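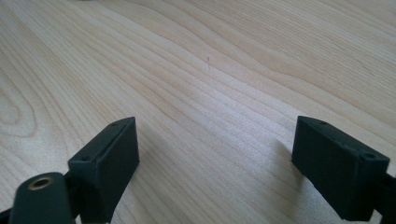

## Submitting music to the Osbridge new releases page

We review rap, grime, soul and anything close to them, by artists who live in Osbridge, Girkton or the villages between. Please read the answers below before you write to us.

### Who can send something in?

Anyone who makes their own music and lives in the area, or grew up here and still plays here. Producers can submit instrumental tapes. If you are a group, only one of you needs to be local.

### What counts as a release?

Singles, EPs, mixtapes and albums. We don't review unfinished demos or snippets posted on social media. A mixtape over other people's beats is fine as long as it is free to download.

### How should I send it?

Send a streaming link or a private link. Please don't attach audio files, as our inbox fills up and your email will bounce. Include:

- the artist name exactly as you want it printed
- the title and the month it comes out
- who produced each track
- a short note on where it was recorded
- lyrics, if you have them typed up

A press release is not needed. If you have one, keep it under a page.

### Do you charge?

No. We have never charged for a review and we don't take payment to move one up the list. If someone asks you for money in our name, forward the message to us.

### How long will it take?

We aim to listen within 15 days. Longer projects take more time, and October is always slow because most of us are working on the Sunham all-dayer. If you have heard nothing after that, one reminder is fine.

### Will you review everything?

No. We run up to 8 reviews a month and receive far more than that. Tracks we like but can't write up in full go on the monthly playlist, with a line or two each.

### Can I ask for a particular writer?

You can ask. Dela Kyei covers most of the rap and grime, and edits the page. We don't let anyone review a friend's record, or one they played on, so you may get somebody else.

### What if the review is bad?

It stays up. We will correct mistakes, such as a wrong credit or a misheard lyric, usually the same day. We won't change an opinion or take a review down because the artist has changed their mind about the record. Where we change a fact after publishing, there is a note at the foot of the review.

### Is swearing a problem?

Not in a review. For the playlist, which is also played at the Wanyama record shop on Saturday afternoons, we need a clean version. Tell us if there is one - otherwise we will pick a different track.

### Can I use a quote on a poster?

Yes, with the name of the page next to it. Please don't cut a sentence so that it means something else.

### How long are the reviews?

A single gets 70 words or so on the page. An EP or mixtape gets a full piece. Albums sometimes get two writers, who listen separately and don't compare notes first.

### Can I write for you?

Send us a review of any local release from the past year, of any length, and say what you listen to most. New writers start with singles. There is no pay at the moment, but we can usually get you on the door list for shows in Osbridge and Girkton.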